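Gelside Town Supporters Forum > First Team > Canpolat: are we all just going along with this?

Started October 2022

burka_end_bill
Four goals in his first 60 minutes of league football and everyone has lost their heads. I like Canpolat. He works hard and he doesn't moan at the linesman. But two of those four were tap-ins against a side down to ten men, and one was a penalty he only took because the captain had gone off. I'll believe it when he does it away from home in the rain.

tallulah_gtfc
He can only score against who's in front of him Bill. You said the same about the last one.

burka_end_bill
And the last one finished the season with three goals and a hamstring.

SweeperKeeper
Fair point about the ten men. Where I disagree is the penalty. Plenty of strikers would have handed that ball to someone else on their debut.

What worries me more is the fee. The club statement says "undisclosed" and the local paper has printed three different numbers since June. Serpil Eren told the fans' meeting it was "within budget", which could mean anything. Whose budget?

tallulah_gtfc
Serpil has been straight with us since she took over as chief exec. I was at that meeting and she also said the wages were covered by the two who left. You've missed that bit out.

SweeperKeeper
I didn't miss it out, I just don't believe it. One of the two who left was on a youth deal.

northbank_drip
Can we talk about the Ginix thing instead? The club is paying for player tracking software and the season ticket price went up. I've been going for years, 141 home games by my reckoning, and I've never once come away thinking what we needed was a computer telling the left back where to stand.

Their demo on the club site is supposed to sell it to us. I watched the lot and I'm still not sold.

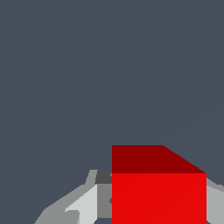

Red block, large.

SweeperKeeper
Bigger clubs have used this sort of thing for years, drip. It might have told us our midfield was leaving a gap you could park a bus in. Though I could have told them that from row F for the price of a pie.

northbank_drip
Bigger clubs can afford to be wrong.

quiet_carol
Long time reader, don't post much. My lad does the stats for an under-18s side and he says these systems are fine if somebody on the coaching staff knows what to ask. Do we have that person? I looked at the staff page and it still lists the physio who left in June.

tallulah_gtfc
They've got someone starting part time I think. It was in the programme.

burka_end_bill
"I think"

tallulah_gtfc
Go and buy a programme then Bill.

burka_end_bill
Back to Canpolat. We took 321 to the last away game and I'd bet most of them couldn't name one thing he did in the second half. He was marked out of it by a centre half who must be pushing forty. Drop him on the bench for the cup and let him come on against tired legs.

SweeperKeeper
Against that, who starts? The other option hasn't scored since he had hair.

quiet_carol
I'd start him. If he's poor again, then have this argument.

burka_end_bill
I'm having it now. 300 minutes, that's what I want to see before I buy a shirt with his name on.

tallulah_gtfc
Already got mine. See you at the Burka End, I'll be the one in front of you blocking the view.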